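Chapter 3
Doors, Handles and the Hand that Opens Them

By Iman Helmy and Asmaa Nasr

After reading this chapter you should be able to name the main parts of a hinged door and of a sliding door, choose a handle for a given user, and carry out a simple survey of the doors in a home.

Most people open a door many times each day and do not remember any of them. For the person who fits doors, or repairs them, this is a good sign. A door is remembered when it sticks, when the handle hurts the hand, or when it hits the person who is coming from the other side.
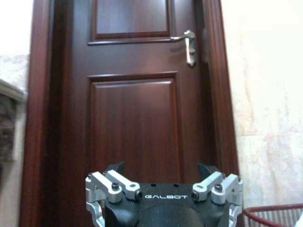
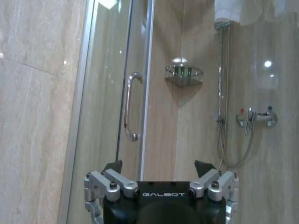

Figure 3.1 Two doors in one home: a panelled wooden door with a lever handle, and a glass shower door with a curved chrome handle.

In our first two chapters we spoke of walls and floors, which stay where they are. A door is different, because it has to move and still close well. For this reason we must study it in two ways, as a part of the wall and as a small machine with its own weight, its own path and its own point of pull.

3.1 The path of the door

A hinged door needs a free piece of floor in front of it, in the shape of a quarter circle. Nothing should stand there, and this is often forgotten when furniture is bought later. A sliding door needs no such space, but it needs a track, and the track must be kept clean. In bathrooms the sliding type is common - the room is small, and a wet person should not have to step back in order to let a door pass.

3.2 The handle

A lever is pressed down and works also with an elbow or with a closed hand. A round knob must be gripped and turned, which is difficult for many older people. A bar or bow handle does not turn at all. It only gives the fingers a place to pull, and so it suits a door without a latch.

When our students in Dendbridge made a survey of rented flats, they wrote down 1,921 handles in one June. Some 12 of every hundred were loose. In most cases the repair was one small screw, tightened by hand.

3.3 Words for this chapter

Casing: the strips of wood around the door opening, which cover the joint with the wall.
Backplate: the metal plate behind a lever.
Raised panel: a part of the door leaf that stands higher than the wood around it.
Profile: a long, narrow piece of metal, for example aluminium, which holds the glass.

We begin now with the hinged door, and with the question of which side should carry the hinges.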